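About Waltby

Hi, I'm Yaneth Cuadros, and Waltby is my sewing school! I opened it above the old shoe shop on Celtberg Street with 2 secondhand machines and a kettle, and we've since spread down the stairs and taken over the ground floor too (the shoe smell has mostly gone).

I learned to sew from my aunt, who made school uniforms and did not believe in pins. I still use pins. Lots of them. I spent years doing alterations for a bridal store, taking in the same kind of satin dress over and over, and what I liked best was when a customer asked me how I'd done something and stayed to watch. So I started teaching on Wednesday nights, and Wednesday nights got full, and then I quit the store.

These days we have 28 places a term across the beginner, pattern cutting and mending classes. Mending is my favorite. People bring in coats they've had forever, jeans with the knees gone, one time a tent! You don't need your own machine and you don't need to know what a bobbin is. If you do have a machine and it's been sitting in a closet, bring it along and we'll get it threaded together. Our oldest student is 73 and she makes better buttonholes than I do, so please don't write and ask me if you're too old.

Wanyama teaches pattern cutting. He came from menswear, he's very patient, and he'll talk you out of a zipper if he possibly can. I do beginners and mending, and I'm usually the one answering the phone, so if I sound out of breath I've just run up from the cutting table.

The Givilent room at the back is for anyone who's finished a course and wants a big table and decent light for an afternoon. Book it through the front desk. There's an iron in there, and a shelf of fabric scraps you can help yourself to, as long as you fold what you don't take.

New terms start in April and again in the fall. Come up and say hi before you sign up if you'd like to see the place, the side door is the one that opens.

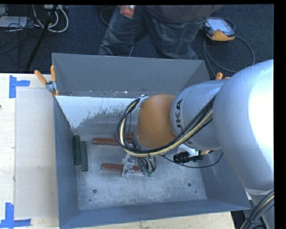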